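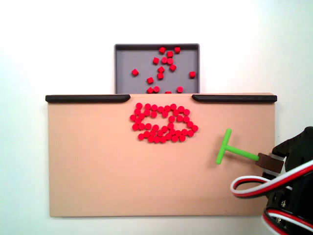

The pusher beside the cluster, arm cable loop at lower right.

Arm drops off the bus during pushing task, then lurches on restart
Servo and Small Arm Forum > Faults and Repairs
Started February 2023

tatu_m wrote:
I have a six-servo arm on an Ondico controller, pushing small red pucks across a board, through the gap between two rails and into a tray. It ran fine all through January. Now it stops partway through a stroke. The controller reports "no response" from the wrist servo and everything after it, torque goes off, and the arm sags onto the board.

The second problem worries me more. When I clear the fault, the arm goes to its last commanded position at full speed. Last night it came across the board while I had my hand near the rails straightening the pucks. It got my knuckles. No real damage but I don't want to repeat it.

The log shows 2,546 strokes before the first dropout. Since then it fails every 40 strokes or so, sometimes sooner. Firmware is unchanged.

endley_bench wrote:
Power. It's always power. Long daisy chain, voltage sags at the far end, last servos brown out. Put a meter on the wrist servo while it's pushing.

tatu_m wrote:
Did that this morning. Voltage at the wrist holds steady right up to the dropout. I also ran a second power feed to the wrist and it still failed.

plumcombe_shop wrote:
A meter is too slow to catch a short dip. You'd need a scope. That said, look at your cable. You have a big loop standing out from the arm. Every stroke bends it, and the bend always ends up in the same place, usually right behind the connector. I had a wire break inside the insulation like that. Looked perfect from outside.

endley_bench wrote:
A loop is there so the cable can flex. Pull it tight and you'll rip the connector out. I wouldn't touch it until someone has scoped the supply.

plumcombe_shop wrote:
I didn't say pull it tight. I said support it. There's a difference between slack and a loop that hangs off the plug.

Mirsad Petkov wrote:
Two separate faults here, please treat them separately.

The restart lurch is a software setting. On clearing a fault, read the present position of every joint and write it back as the goal before torque goes on. Limit the speed for the first move too. And cut servo power before you reach over the board, whatever the log says. Torque off in software is not the same as power off.

For the dropout, does it depend on where the tool is?

tatu_m wrote:
Good question. I parked the pusher low on the right side of the board, away from the pucks, and left the controller pinging all the servos at 400 Hz.

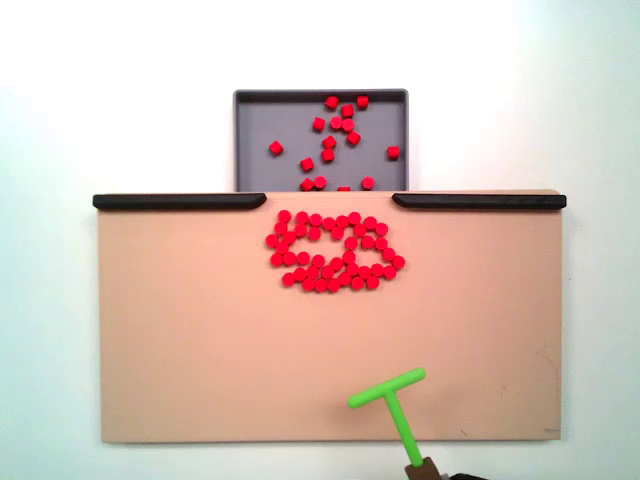

Checks so far
1. Parked there, nothing moving: no lost packets.
2. Same pose, wiggling the cable near the wrist plug by hand (wooden stick, not fingers): lost packets every time.
3. Wiggling the cable at the base: nothing.
4. Arm over the gap, nothing moving: a few lost packets, then fine.

So it looks like the wrist end of the cable. I still want to know if the plug or the wire is at fault.

endley_bench wrote:
OK, that's a better case for the cable than I expected. I'd still scope the supply. Bad crimp on the power pin would give you the same result.

plumcombe_shop wrote:
Swap the whole lead and cut the old one open later. Athumani sells them made up, or crimp your own if you have the proper tool. Tie the new one to the bracket close to the plug so the connector never sees the bend.

tatu_m wrote:
Lead swapped and tied to the bracket. 40 strokes with no dropout, which proves very little, so I'm leaving it on test. Restart now holds present position and I've put a switch on the servo supply at the front of the bench.

Mirsad Petkov wrote:
Test the restart with the arm well away from its last goal. If the write fails on one joint you want torque to stay off on all of them.

tatu_m wrote:
It doesn't do that yet. If one joint fails to answer, the other five still power up. Fixing that before I run it again.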